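Call for participants: table surface cleaning and wear study

Cliltusside is looking for adults to take part in a home study of how table and desk surfaces age under ordinary cleaning. The study starts in May and runs for 35 weeks. It is led by Waltraud Hollenstein and covers light-colored surfaces only.

Each household receives one test panel and a set of cleaning cloths. Participants place the panel on a table they use daily, wipe it once a day with the product assigned to them, and fill in a short log. Panels are collected at the end of the study and measured for gloss, stain depth and scratch density. The previous round produced 1316 usable logs, and the same log form is used again.

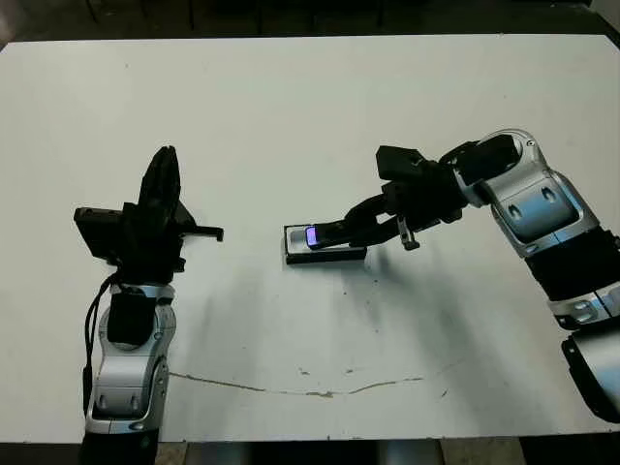 Usa Saithong, asked about the last round, said the wiping took less than a minute and that the log was the part she kept forgetting – she ended up taping it inside a cupboard door. Late entries are accepted up to the following noon. Entries made after that are marked as missing and do not affect payment unless there are more than 10 in total.

Who can apply

Applicants must be 18 or older and live at the same address for the full period. The household needs a table or desk in daily use with space for a panel the size of a large place mat. Homes with pets or small children are welcome. People with a known skin reaction to surfactants or citrus oils should not apply.

Products

Participants are assigned either Cemell (neutral, unscented) or Dovovard (mildly alkaline). The assignment is random and cannot be changed. No other cleaner, polish or wax may be used on the panel. Spills may be blotted with a dry paper towel – note the type of spill in the log.

Payment

Participants who return the panel and a complete log receive $1000, paid in two parts: one at the midpoint check and the rest after collection. Those who withdraw before the midpoint are not paid but may keep the cloths.

How to apply

Send your name, zip code, type of table and number of people in the household to Junhao Luo, Participant Office, Cliltusside. Questions about the products go to Gitau Sang. Applications are handled in the order received.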